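Search this site
Search
Popular: heat pumps, grants, rooftop solar

My afternoon at the Sundstead open day

I went to Sundstead for the free lunch, I'll admit that up front. The flyer in our building's lobby said "community energy open day, food provided," and I had a July afternoon with nothing in it. I came home with mustard on my sleeve and a share offer document in my bag, so somebody over there knows what they're doing.

If you haven't been following along, Sundstead is the solar field outside Jallham, on the old gravel land you pass on the way to the reservoir. It got built with money from a bank loan and from people in the area who bought shares, and now the group behind it wants to add batteries. Hence the open day, and hence the hot dogs (there were veggie ones too, and they ran out first).

The shuttle left from the library parking lot and took longer than it should have, thanks to the roadwork by the bridge. We got hard hats at the gate, which felt like overkill for walking across grass, but okay! I'm not going to complain about getting to wear a hard hat.

Our group got walked down the middle of the field first. There are 1598 panels, and I only remember that because our guide said it at least twice and seemed very proud of it. They sit lower than I had pictured, and there's clover growing between the rows. A lot of the questions were about glare and mowing. One kid wanted to know what happens if a baseball hits one, and the guide said the glass is tougher than you'd think but please don't come and test it.

The inverters are in a green metal shed at the far end, and they hum. We all stood there listening to them hum for a while. It was louder than I expected and kind of soothing.

After that came the money talk, in a tent, and this is where I thought I'd doze off. I didn't! The presentation was from Palamarchuk, the outfit that puts the financing together, and they had kept it to plain words for the most part. The batteries would be paid for with a community bond. You lend the project money for a fixed number of years, they pay you interest every year, and at the end you get your money back, assuming all goes well. The smallest amount you can put in is $100, and I liked that a lot, because most things like this seem to start at a number that makes me laugh out loud.

I asked what "assuming all goes well" was doing in there. Fair play to them, they didn't duck it. It isn't a savings account, it isn't insured, and if the project fell apart you could lose what you put in. You also can't just pull your money out early when the car dies. They had all of this on a slide, in the same size letters as the good news -- I've sat through enough timeshare breakfasts to notice that.
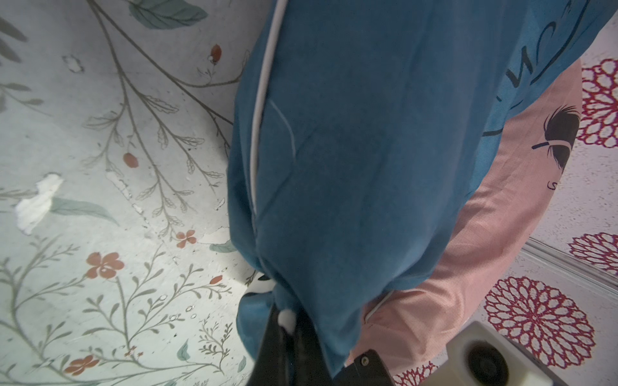

Plesteck had tried something similar, a woman at the next table told me, and her money had sat there a whole extra year while the group argued with the utility about the hookup. She got every cent back in the end, she said, but she wished she had asked who pays when things run late. So at question time she asked exactly that, loudly, and the answer was a bit of a muddle. Interest would still be paid during a delay "subject to cash flow." I wrote that down and put a big circle around it.

There's also a local fund, and I'd never heard a word about it. A slice of what Sundstead earns goes into insulation for older houses in Jallham, and they had a table where you could look at samples of the stuff and put your name on a list. The line there was longer than the one for the bond people. I got on it too (my back bedroom is an icebox from November on).

What I'd have liked is some idea of what the batteries will look like from the road. There was a drawing, but it was all trees with a gray smudge behind them. And the tent was hot. They could have held the talk in the morning and done the walk after, or at least found a fan.

The last shuttle went at 3, which cut off the questions right when they were getting good. I ended up chatting with two strangers about bond terms all the way back to the library, and that has never happened to me before in my life.

I haven't decided yet. The offer document is 30 pages long and I'm on page nine, reading it in the bath with a highlighter. If I do go in, it'll be for the minimum, and I'll be calling first about that "subject to cash flow" business. They're planning another open day once the battery pads are poured. Go early if you want a veggie dog.

We use cookies to remember your settings and count visits. Accept / Manage choices
Contact | Copyright, all rights reserved | Back to top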